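In praise of the computer corner

By Darius Paju

I would like to put in a good word for the computer corner, by which I mean the desk that stays where it is, with a proper chair in front of it and a big machine humming away by your ankles.
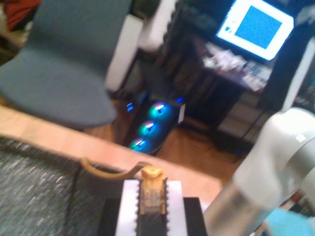
I grew up in a flat where the computer had its own corner in the same way the cooker had its own wall. You went to it. If my sister was on it you waited, and you stood behind the chair breathing on her neck until she gave up. Then laptops came along and the corner went, and for years I did everything on my knees, on trains, in bed, at the end of a kitchen table in Barham with somebody's toast next to the trackpad. I thought this was freedom. It gave me a stiff neck and a habit of half-working from the moment I woke up until I fell asleep.

Two years ago I went back to a desk and a tower and I have been boring my friends about it ever since. So now it's your turn!

Let me start with the chair, which is where most people go wrong. They buy the computer first, spend everything they have, and then sit on a dining chair for six years. Buy the chair first. Get one that's too big for the room. I mean this quite seriously: a great broad upholstered thing with a high back, the kind that makes visitors say "goodness". Fabric, if you can, as the shiny sort sticks to your legs in July. You'll bump into it every time you cross the room and you will forgive it every time you sit down.

Then the floor. I know all the arguments for putting the tower up on the desk (dust, mostly, and the poor thing getting kicked) and I've read them and I don't care. A tower belongs on the floor. It's heavy, it's a bit ugly round the back, and the desk needs the space for your actual life. Mine sits on bare boards and I run a cloth round it when I remember. On carpet I'd put a bit of board under it, but that's as far as my advice goes.

And then the lights. Oh, the lights! I was a dreadful snob about these. When I was choosing a case I spent a whole evening looking for one with no glowing fans at all, and I found it, and it looked like a filing cabinet. My friend Ilze Lūse, who had already built three machines and was being very patient with me, told me to get the silly one. I got the silly one. Three big rings down the front, a sort of seaside green going to pink in the middle, and I love them more than I love some of my relatives. They do nothing whatsoever for the speed. They make a dark afternoon feel like the inside of an aquarium, and when I come down for a glass of water at night and I've left the thing running, there's a bit of colour waiting on the floorboards.

We're allowed to have that, you know. People put fairy lights round a mirror and lamps shaped like geese on a bookcase, and we say how cheerful. Put a coloured fan in a computer and grown adults start muttering about teenagers. I'm 21 years past being a teenager and I recommend it.

Which brings me to the clutter, where I expect to lose a few of you. There's a whole branch of the internet given over to photographs of desks with one plant, one pen and a keyboard on them. I find these pictures very restful and I don't believe a word of them. A desk in use collects things. Letters you mean to answer, a bottle of something, the little pot the screws went into, a receipt for 68 pounds that you're sure you'll need. I tidied mine completely once, ready for a visit from my mother, and for a week afterwards I couldn't find anything and didn't want to sit there. The muddle had been a kind of map.

Same goes for cables. I've bought the clips, I've bought the sleeves, I've lain on my back under there with a torch in my teeth. Within a month something new needs plugging in and it's all loose again. Keep them away from the chair wheels and off anything that gets hot, and otherwise let them be.

What I like best, though, is getting up. At the end of the day I push the big chair in and leave the room, and the computer doesn't come with me. It can't! The old machine (I called it Punden, for reasons I've forgotten) followed me everywhere, and the new one, Mockus, stays put like a piano.

It wasn't cheap. The tower came to 840 pounds all in, and that hurt. But the desk was second-hand, with shelves and a cupboard underneath, and took two of us and a great deal of swearing to get round the landing. Have a look at what's going for nothing near you before you buy new. People are giving away marvellous old computer desks, because they've all gone to work on the sofa.

Comments (4)

husis
Agree about the chair, disagree about the floor. I have two cats. Come and see my filters.

Margaret T
We got rid of our computer desk last year and I've missed the cupboard every day since. Where do people keep their envelopes?

Ilze L
For the record it was four machines, and I said "cheerful", I never said "silly".

pocketful
Spent 300 on a chair after reading this. My husband said "goodness".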